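Brindilska says its shirt-folding cell now needs 58 minutes of care. We have questions

1/11/21

SEPÚLVEDA - The two-armed folding cell at Brindilska's clothing resale depot is back at work after a refit that began in August, and the company would like everyone to know how little looking after it now needs. According to the notice sent out with the restart, a full service takes 58 minutes and is done every 2,000 picks. The old figure is not in the notice. We asked for it and were told the old schedule "was not comparable."

That may be so. It is also what you would say if the old schedule looked a lot like the new one.

The cell is not large. There are two arms, supplied by Vondent, each with a two-finger gripper and a small camera at the wrist, and a table with a flowered panel behind it. Clothes go on the table in a heap. The arms are supposed to find an edge or a corner, pick the garment up, open it out and fold it. Flannel shirts are the standard trial piece because they bunch up and hide their collars, and a red and black plaid one has been on the table for much of the restart. 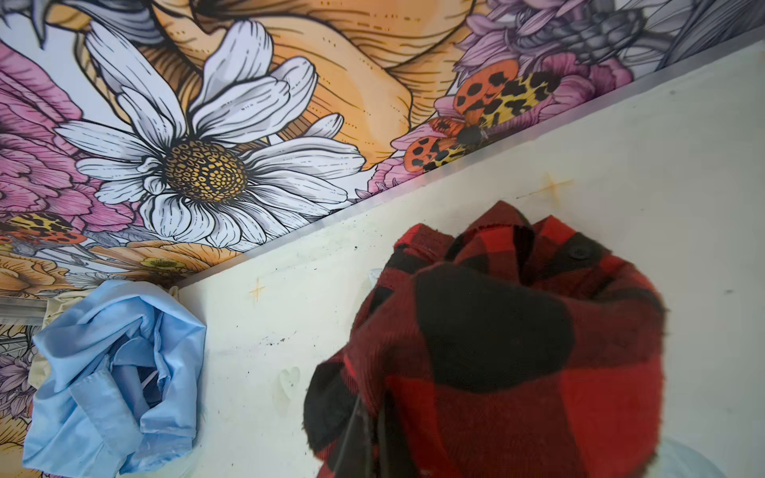 Most of the refit was not about folding at all. Skudonov, the contractor that holds the service agreement, lists three jobs: new finger pads, a new route for the wrist cables, and a fresh calibration of the wrist cameras. None of these is exotic. All of them were also on the list the last time the cell was handed back, according to the depot's own logbook, and it is fair to ask why they had to be done again.

The pads are the easy part to understand. A gripper that handles cloth all day picks up lint. Flannel is the worst for it, and once the pads are coated the fingers close on a fold and let it slide. The usual answer is to wipe the pads down and to swap them when the surface goes shiny. The new service sheet calls for a wipe at the start of every shift and a swap at every full service. The old sheet called for a wipe "as needed," and the logbook suggests that it was needed a good deal more often than it was done.

Skudonov says the new pads are a softer compound and shed lint better. It would not say how much better, and it has not run the old pads and the new ones on the same pile of shirts. A technician working at the cell said he thought they were better. He also said he had changed one set early.

The cables are a bigger worry. Each wrist carries a line for the gripper and a line for the camera, and on the old layout both ran down the outside of the arm with a loop of slack left at the last joint. The loop was there so the wrist could turn fully. It also caught on sleeves. On at least one pick in the spring, the logbook says, a cuff went around the loop and the arm lifted the shirt by its own camera cable until the fault stop came in. The connector was replaced. The loop was left as it was.

Now the lines are clipped closer to the arm, with a smaller loop and a sleeve over the connector. The wrist has also been limited in software so it can't turn as far. That second change is missing from Brindilska's notice, and it matters, because a wrist that turns less can reach fewer corners. Asked whether the cell now gives up on garments it used to manage, the company said that its "success rate is being reviewed."

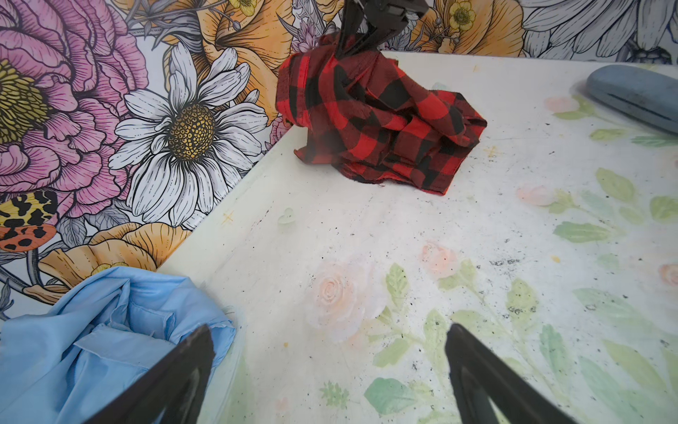

What the service covers

The 58 minutes breaks down like this on the sheet taped to the cell's control cabinet. Power off and lock out. Wipe the fingers, pull the pads, fit new ones and check that both fingers close square on a gauge block. Run a hand down each cable from wrist to base, looking for flat spots. Check the clips. Clean the camera windows with a dry cloth, then a damp one, then a dry one again. Power on, home both arms, and run the calibration routine with the printed target board in 2 positions on the table. Wipe the table.

It is a sensible list. What it leaves out is time to fix anything. If a pad screw is stripped, or the calibration fails on the first attempt, the clock runs on and the job is logged separately as a repair. Skudonov confirmed this. So the headline figure is for a service in which every check passes, and the notice doesn't say how many do.

We watched one. Pads, cables and cameras went by briskly. Then the calibration routine failed on the left arm, and the technician moved the board, ran it again, and it failed again. He took the camera off its bracket, found that one of the two screws had backed out by a turn or so, put a drop of thread locker on it and ran the routine a third time. It passed. The service went down in the book at under an hour, and the screw went down on another page.

A loose camera screw is a small thing with large results. The arm works out where to close its fingers from what the wrist camera sees, and if the bracket has shifted by the width of a seam, the fingers land a seam's width off. On a cardboard box that would hardly matter. On a collar it is the difference between a clean grip and a pinch of air. Vondent's manual apparently says to check the bracket screws whenever the arm has been stopped by a fault. The sheet on the cabinet does not mention bracket screws anywhere.
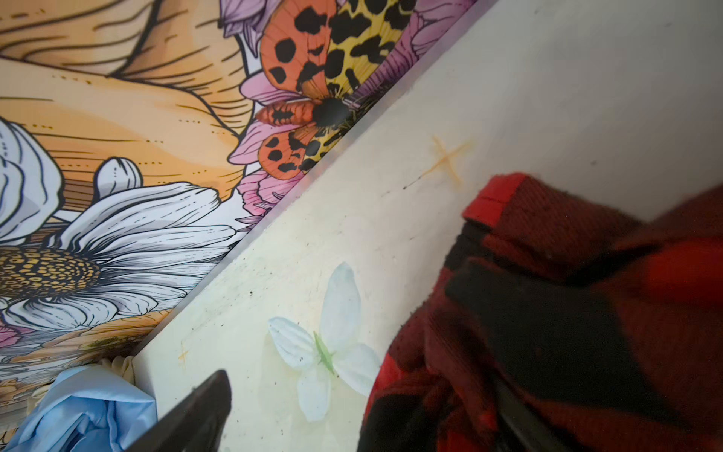
Polyxeni Pappas wrote in after our first report on the refit to say that we were being unfair, and that any machine that touches cloth needs cleaning as often as a sewing machine does. She added that she had never seen a sewing machine sold on how short its cleaning was, either, and that if Brindilska wanted to be believed it should print the repair pages alongside the service pages.

We put that to the company. It declined, on the grounds that the repair pages contain supplier information. The service pages, which it was happy to show us, also contain supplier information.

The cost

The service agreement runs for 3,000 hours of operation. Pads are included. Cables are included if the damage is judged to be wear, and charged if it is judged to be a snag, with Skudonov doing the judging. That clause was in the last agreement as well, and the spring connector was charged.

Brindilska says the clearer cable route will make snags rare. It may. Tying a cable down tightly also tends to move the bending to one place, and cables that bend in one place fail there. The technician had marked the spot on each arm with a paint pen so he could check it. The mark is his own idea and isn't on the sheet.

There is also the table. Small garments and odds and ends gather at the back, against the lip of the panel, where a gripper coming down at an angle risks touching the edge before it touches the cloth. The approach angle was changed during the refit to give more clearance. Staff have been asked to start garments nearer the front of the table, and that works as long as they stay there. A shirt dropped from one gripper does not choose where it lands.
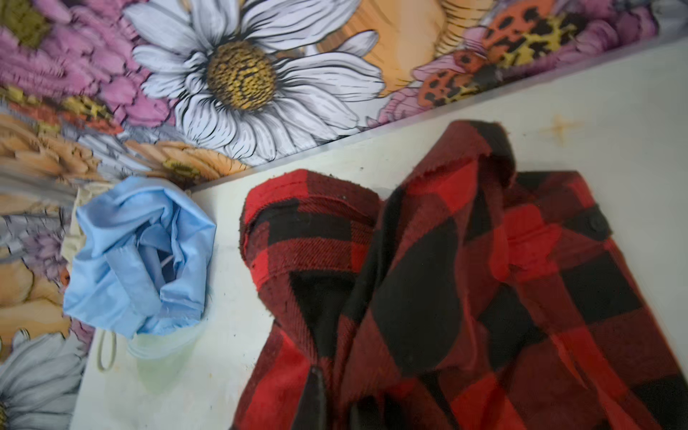
None of this makes the cell a bad one. Cloth is hard for machines, and anyone who has watched the arms pull at a heap of flannel for a while will come away with some respect for whoever has to keep them lined up. The refit itself looks like competent work. The pads were fitted straight, the clips are tidy, and the person doing the job plainly knows it better than the sheet does.

The trouble is with the notice. It takes the best case of one part of the upkeep and offers it as the whole. It calls the cell "ready for daily production" when the depot is still folding most of its stock by hand at the long benches, as it did all through the shutdown. And it skips the limit on the wrist, which is the one change a buyer of the same cell would most want to hear of.

Vondent, asked whether it recommends the wrist limit to other customers, said the setting was available to all users and that it did not comment on individual sites. Skudonov said the limit was put in at Brindilska's request. Brindilska said it was put in on Skudonov's advice.

The next full service falls due when the counter on the cabinet comes around to 2,000 again. We have asked to see both sets of pages for it, and to be told how many times the calibration had to be run. The company has agreed to the first set. On the bracket screws, Skudonov said a line would be added to the sheet. When we last looked, someone had written it at the bottom in pencil.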